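Chapter 5
Handheld Devices and Demonstrated Tasks

5.1 Purpose of the chapter
5.2 The visit to Plasow
5.3 Layout of a demonstration station
5.4 The task as a unit of work
5.5 Operator technique
5.6 What a visitor should record
5.7 Terms used in this chapter

After studying this chapter the reader should be able to: describe the main parts of a station for handheld demonstration; divide a simple handling task into phases; state which faults can be corrected after recording and which cannot; prepare a written report on a visit to a working site.

5.1 Purpose of the chapter

Chapters 3 and 4 dealt with teaching by pendant and teaching by leading the arm. In both methods the arm itself is present and moving while the task is taught. The operator feels the weight and friction of the joints, and the path that is stored is a path the arm has already followed. The drawback is speed. A trained operator leading an arm through a pick of moderate difficulty needs several times as long as the same person using bare hands, and the motion is stiffer.

The present chapter treats a third method. The operator holds a gripper in each hand and carries out the task directly. The grippers have fingers of the same pattern as those fitted to the arm, so that contact with the object is made in the same way. The position of each gripper in space is recovered by calculation. The arm takes no part until later, when the recorded motion, or a controller trained on many such motions, is run on it.

Students often find the method easy to accept and hard to specify. Most of the difficulty lies in small matters of arrangement which do not appear in published diagrams. For that reason the chapter is built around a visit to a working site, and the reader is asked to treat the account as source material for the exercises in the workbook.

5.2 The visit to Plasow

The site is the demonstration hall of Vullero at Plasow, which opened its doors to technical colleges on 5/26/21. The hall occupies the ground floor of a former printing works. Visitors were admitted in two parties, morning and afternoon, and each party was given a talk, a period at the stations and a closing discussion. The account below follows the afternoon party.

The talk was given by Hubert Brzozowska, who had charge of the stations. He began with the storage of recordings and came to the grippers only in the second half hour. The order surprised part of the audience. His argument was that the device in the hand is settled early and changes little, while the handling of recordings takes up most of the working week. At the time of the visit the site held over 3,000 accepted demonstrations, divided among 241 task sheets. Rejected demonstrations were kept separately and were not shown.

A task sheet is a single page. It gives the object, the starting position, the required end position, the permitted variations and the grounds for rejection. The sheets in use were the second edition, issued in March. The first edition had not stated which hand should make first contact, and operators had settled the matter in different ways. The recordings made under it were usable, but they had to be sorted by hand before training.

The party was then taken to the stations. Visitors were asked to remain behind a line on the floor and to keep their voices low. No sound is recorded, but operators had complained of being distracted during the morning.

5.3 Layout of a demonstration station

A station consists of a working surface, a surrounding structure, a pair of handheld grippers and the equipment that stores the data. The four are considered in turn.

The working surface should be level, rigid and plain. A plain surface simplifies the separation of the object from its background and makes small errors of placement easy to see. It should also be slightly soft, so that a finger tip driven into it by mistake is not damaged. A surface of this kind marks quickly. Light marks are acceptable provided that they do not resemble the object or lie where a reference point is expected, and the Vullero practice is to replace a covering when the marks begin to affect detection and to leave it alone until then.

The surrounding structure carries cables and fittings. It must not enter the space in which the operator's forearms move. Beginners tend to place uprights too close to the table, having tested the arrangement with one hand at rest. Both arms should be taken through their full reach before the structure is tightened down.

The grippers should be considered together with their cables. A cable adds drag, and the drag changes with the position of the hand. If the cable leaves the gripper towards the operator and falls clear of the table edge, the change is small. If it crosses the working surface, it will sooner or later touch the object.

The storage equipment may stand on the floor, away from the operator's feet. It need not be tidy, but each connection should be labelled at both ends. Michalski, the supplier of the mounting parts used at Plasow, provides numbered sleeves for this purpose; plain tape serves as well.

5.4 The task as a unit of work

The task chosen for the afternoon party was the handling of a cap from a hat stand. It is listed among the soft goods tasks and is regarded as being of middle difficulty. A cap holds its general shape but yields under the fingers. The brim is stiffer than the crown, and the two parts call for different closing distances. The stand is light and open, and a gripper that pushes sideways before it has closed will shift the stand as well as the cap.

For the purpose of recording, the task is divided into five phases.

Approach. The gripper is brought from its resting position to a point near the object, with the fingers open. The motion should be continuous. A pause at this stage is learned by the controller as part of the task.

Alignment. The gripper is turned until the fingers lie on either side of the part to be held. Where the brim is to be taken, the fingers should lie one above it and one below.

Closure. The fingers are closed until the material is held. Further closing adds nothing and may fold the material.

Transfer. The object is lifted clear before it is moved sideways.

Release. The fingers are opened fully before the hand is withdrawn.

The sheet permits the brim to be turned to either side at the start, and the angle is varied between recordings.

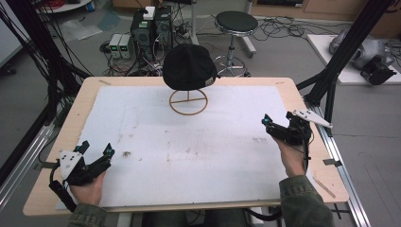

The second hand requires separate comment. In a task of this size one hand could do all the work, and some operators let the other lie idle. The sheet forbids this. Both grippers are to be held above the surface from the start of the recording to the end, and the hand that is not making contact is to be kept low and to one side, ready to steady the stand. A controller trained on recordings with an idle hand will have no information about where that hand belongs.

5.5 Operator technique

Operators at Plasow are trained for two days before their recordings are accepted. The greater part of the training is concerned with wrist attitude. A person picking up a cap with bare fingers bends the wrist freely and often takes it to the limit of its travel. The arm on which the motion will be run has limits of its own, set out in the Drenditz reference tables at the back of this book, and these do not match those of the human wrist. Operators learn to keep the gripper within a range that the arm can reproduce, and to turn the forearm where they would otherwise bend the hand.

The markings on the gripper must also be kept in view. Where position is found from a pattern fixed to the device, any moment at which the pattern is hidden leaves a gap in the record. Short gaps can be filled by calculation. Long gaps cannot, and the demonstration is rejected. The usual cause is one hand passing over the other.

Clothing is a minor matter. Loose cuffs should be avoided, as they may catch on a cable.

Mr Brzozowska was asked whether a skilled operator could be recognised from the recordings alone. He replied that he could generally pick out a new operator from the release phase, where the hand is withdrawn too early, but that he would not care to rank the others.

5.6 What a visitor should record

A report on a visit of this kind is of use only if it was begun on the spot. The following should be noted at each station: the task and the edition of the task sheet; the resting positions of both hands; the route of each cable; the means by which a recording is started and stopped; the person who decides on acceptance, and when.

The last item is the one most often missing from student reports. At Plasow the decision is made at the end of each session by someone other than the operator.

5.7 Terms used in this chapter

Demonstration: one complete performance of a task, from resting position to resting position.

Acceptance: the decision to admit a demonstration to the training store.

Gap: an interval in which the position of a gripper was not found.

Closing distance: the space between the fingers when the object is held.

Section 5.8 takes up the calculation of gripper position from a fixed pattern and assumes the matrix notation of Chapter 2.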